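Britdale town talk > Council and politics
Mayor Kopecký back at work after her operation

markik66
2018-08-15
So pleased to see Anežka Kopecký back in the chamber last night! Six weeks after a hip operation and she sat through the whole Reltden bypass debate, then stayed to answer questions from the gallery. Really lifted the room, I thought.

pvrabec
Glad she's well, I mean that. But we should have been told in February that she was waiting for surgery. Two budget votes were put off and all we got was "diary reasons".

hillside_jo
Sorry Peter, can't agree. Her hip is her own business! Michalík stood in as deputy and did a lovely job of it, the bins got emptied and the library hours were saved.
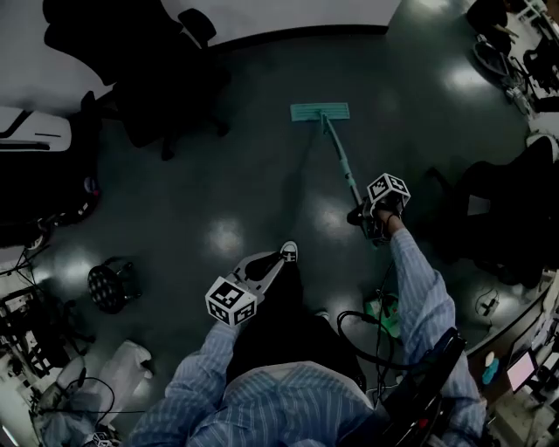 And the bypass vote was always going to slip, with the Reltden lot asking for another traffic count. Nine councillors turned up last night, best I've seen in ages.

pvrabec
Michalík was fine, no complaint there. I still think a mayor off for more than a fortnight should say so. One line on the website would do.

markik66
One line, all right, I could live with that. Anyone going to the open evening? I've got so many questions about the bus lane!

hillside_jo
Me! Save us a seat near the front.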